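Rornden halts laundry-folding trials after gripper fails to release

2nd December

Rornden has stopped all two-arm folding work at its Wason site after a gripper stayed closed on a garment when it had been told to open. No one was hurt. The company said the arms will stay switched off between supervised tests until the fault has been traced and a fix has been checked.

The fault came up during a routine session with striped cotton shirts, which the Wason team uses because the lines make it easy to see when a fold is going crooked. The software logged the left gripper as open. The fingers had not let go. The arm then began its move to the next position and pulled the shirt with it, while the other arm was still holding the far side.

The operator pressed the stop button and both arms froze in place. The shirt tore along a side seam. One finger on the left gripper was bent and has been replaced.

Folding is done on a cloth-covered table with both arms working from the same side. A shirt is picked up at two points, stretched, laid down and turned over on itself. The step that failed is the one in which both grippers hold the fabric and one of them has to release first.
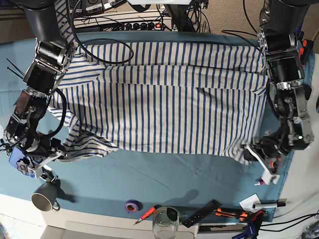

Why didn't the arms stop by themselves when the shirt went tight?

The force limit was set too high to notice it. The limit is there mainly to protect the joints if an arm runs into the table or into the other arm, and a shirt under tension pulls much less than that. At the time of the fault the load on the left wrist reached 40 percent of the limit, so the controller carried on as normal.

Rornden went back through its records after the stop. The left gripper had completed 2,000 open and close cycles since its last service. In the session logs going back to October, the company found 133 cycles in which the motor drew more current than usual while opening. None of those had caused a dropped or torn garment, and none had raised a warning, as the software was not set up to look for them.

An inspection of the gripper found lint packed into the slide behind the fingers. The company believes this made the slide stick and that the motor turned a short distance without moving the fingers all the way. The position sensor sits on the motor side, so it reported a full opening. Rornden describes this as the likely cause and says it has not been able to repeat the fault on demand.

Flekum, which supplies the grippers, has been sent the damaged finger and the slide. It has asked other customers working with fabric to clean the slide and check for stiffness by hand with the power off. Customers handling boxes or hard parts have not been asked to do anything.

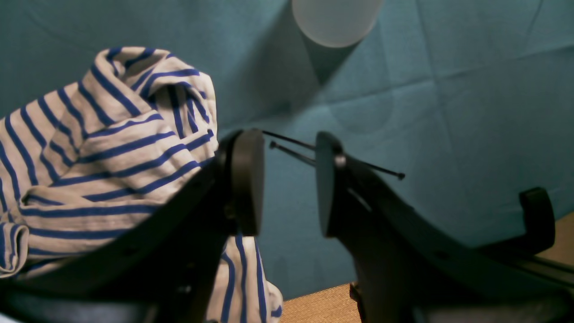 Three changes are being made at Wason before normal work starts again. A second sensor will be fitted to read the position of the fingers directly. The software will compare the two readings and hold both arms still if they disagree. The force limit will also be lowered during any step in which both arms have hold of the same item, and will go back up once one side has released.

Cleaning is to be done at the end of each shift. Until now it was part of the regular service, and the service interval had been written for a warehouse installation where the grippers handled cartons. Rornden said the interval should have been reviewed when the arms were moved over to clothing.

The company has also looked at how close people stand to the table. Operators sometimes reach in to straighten a sleeve between attempts, and the old instructions allowed this when both grippers showed as open. That rule has been withdrawn. The arms must now be paused at the control panel before anyone puts a hand over the cloth, whatever the screen shows.

A review of the site's safety paperwork is being carried out by Lazarević, an outside inspection firm. It will look at the stop button, the pause function and the training given to new operators. The stop button worked as intended during the fault, according to Rornden's own report.

Supervised tests have started with towels and will move on to shirts when the new sensor is in place. The company wants 70 shirts folded in a row without a mismatch between the two readings before it lets the arms run a full session. It has not given a date for that.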